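In praise of the almost empty drawer

When I moved to Iltholm, my neighbor Gebhard Schnyder lent me a flashlight. He knew exactly where it was. He opened a metal box beside his door, took it out, and the whole matter was finished before I had found my second shoe. In my own apartment at that time I owned three flashlights and could not have shown you one of them.

I have thought about this box for more than 30 months now, and my opinion has become quite firm. A container for tools should hold very few things, and you should be able to see its floor. Most people I know do the opposite. They buy a bigger box, then a bigger one, and they call this order. 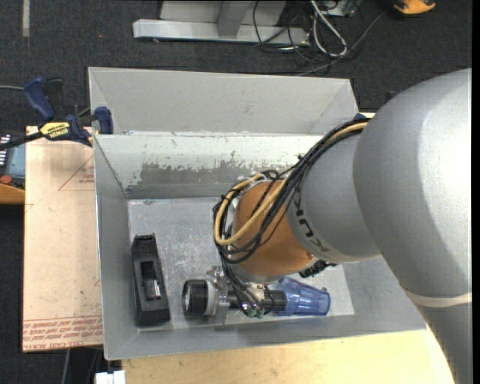
My friend Aurelia Plattner disagrees with me strongly. She says space is expensive, and a bin with two objects in it is a luxury for people who have too many shelves. I understand her argument. Her kitchen is small, and she keeps the batteries, the tape and the string together with the candles. But last January, when the electricity failed in our street, she needed six minutes to find a light, and she was kneeling on the floor with her telephone in her mouth.

I prefer bare metal to plastic for such a box, even if it becomes scratched. Scratches do not disturb me. What disturbs me is the soft lining, the small compartments, the label which was correct four years ago. They make us feel that the work is already done.

So I keep my flashlight alone now, in a plain bin under the coat rack. Aurelia came to visit and put her gloves in it. I have asked her to take them out.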